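What Makes a Bedtime Story Stick?
Project report by Montri Suksawat, Pratcombe

Why I chose this

My little cousins can repeat whole pages of a story they heard once, and then forget what they had for lunch! I wanted to find out what helps a story stay in the head. Is it rhyme, is it repeating, or is it having something to hold while you listen? I wrote a short tale of my own, "Thongsuk and the Long River", about a crocodile who keeps losing his way home.

I made two versions. Both have the same 7 events in the same order, but one rhymes and the other is plain prose. Writing the rhyming one took ages (try finding a good rhyme for "riverbank") and I loved every minute of it.

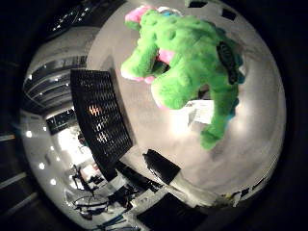
How I did it

I read to 31 children from the infant classes, in small groups, always at quiet time after lunch. Half the groups heard the rhyming version and the rest heard the prose. The next morning each child told the story back to me and I ticked off the events they remembered. I also wrote down any phrases they used word for word, and this turned out to be the best part of the whole project. I ended up with 153 phrases in my notebook!

What I found

The rhyming groups gave me far more exact phrases. No surprise there, but the size of the gap really was exciting. For the events themselves the two versions came out nearly level. The line everyone kept was "not this bend, the next bend", and it's in both versions, so I think repeating matters at least as much as rhyme.

A soft toy at story time seemed to help the shyer children start talking. I didn't test this properly, so I can't claim it as a result.
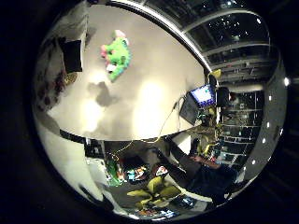 Fig. 2. Green soft toy with pink and white parts, on a pale tabletop.

What I would change

I'd wait a full week and ask again, to see which phrases last. I'd also get a friend to do the reading, as I know I put on a much sillier voice for the rhymes. More than 30 minutes was too long for one group, and the wriggling got serious towards the end. Next I want to try a version with songs in it.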